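The Quiet Work of Whole-House Audio

The Zirnex distribution amplifier went into a two-story house in Wesham last December, and it has been running every day since. The house has music in nine rooms, all of it fed from a single closet under the stairs. The owners wanted speakers in the ceiling, one control app, and no boxes on the shelves. They also wanted to be able to run it without calling the installer every time a phone updated its software.

That last request is where most multiroom systems come apart. A house full of speakers is easy to sell and fairly easy to wire. Keeping it simple enough for daily use takes longer, and much of that time goes into decisions about zones, volume limits and what each room is for.

The Wesham system cost $3280 in equipment, before speakers and labor. The Zirnex unit takes up most of that figure. It has a stated output of 60 watts per channel, and it shuts down unused channels after a few minutes of silence. The closet has a vent cut into the door, and the amplifier sits on the second shelf with a few inches of open air over it.
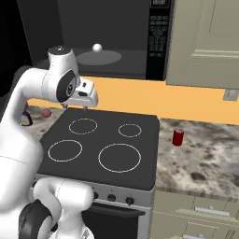 Kitchens are the room where ceiling speakers earn their money, and also the room where they are most often put in the wrong place. The usual plan is a pair centered on the floor area, drawn before anyone has marked where people will stand. It makes more sense to start from the work spots. With a black electric cooktop like this one, the cook is going to be in front of it for long stretches, so that is one listening position, and the sink is usually another. A range hood makes a steady wash of noise between the cook and anything overhead. Moving the nearest speaker back a couple of feet into the room lets it be heard at a lower setting.

In Wesham the kitchen pair was moved twice on paper before any holes were cut. The final position put both speakers between the counters and the dining table, with their tweeters aimed slightly toward the work side. The dining area did not need a zone of its own after that.

Wire runs were the next problem. The house was built with fire blocking in the walls — good for the people living in it, slow for the people pulling cable. The longest run came to 146 feet, which called for heavier 14-gauge wire to keep losses down. Shorter runs used 16-gauge. Every cable was labeled at both ends and listed on a sheet taped inside the closet door.

Control is handled by Clirport, an app that works with the Zirnex and several other amplifiers. Its main screen shows one row per room with a volume slider and a source. Rooms can be joined by dragging one onto another. The scheduling page is harder to find than it should be, and the app still forgets custom room names if the amplifier loses power. A small battery backup in the closet fixed that for less than the price of one speaker.
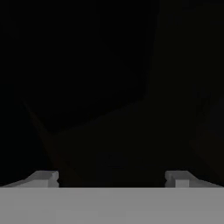 Gripper fingers in a simulated kitchen.

Voice control was left out. The owners had tried it in their previous house and got tired of raising their voices over the music. Wall keypads went into three rooms instead, made by Escobedo, with four buttons each: on, off, up and down. A long press on the top button recalls the last station. Guests work them out without help, and they respond faster than opening an app.

The keypads did need some setup. Out of the box, each press of the up button changes the volume by a large step, and at night that is too much. The step size can be changed in the Escobedo installer menu, along with a maximum level for each room. Bedrooms in this house are capped at half. The patio is not capped, though it turns itself off at 11 every night.
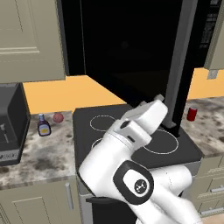

Sound quality in a hard room is a separate matter. Stone, tile and glass all reflect high frequencies, and a kitchen tends to have plenty of at least one of them. A flat cooktop set into the counter, with metallic gray trim along its front edge, is one more hard surface in a room that may have few soft ones. Turning the treble down a notch in the amplifier's zone settings is the first thing to try. A rug or a fabric shade helps more, if the owners are willing.

The Zirnex allows separate tone settings for every zone, and they are worth an hour of listening after the furniture is in. Settings made in an empty house rarely hold up. In Wesham the living room needed less bass once the bookcases were in place, and the upstairs hall needed a lower volume limit because sound carried down the stairwell.

The owners are now looking at adding the garage as a tenth room. The wire is already in the wall.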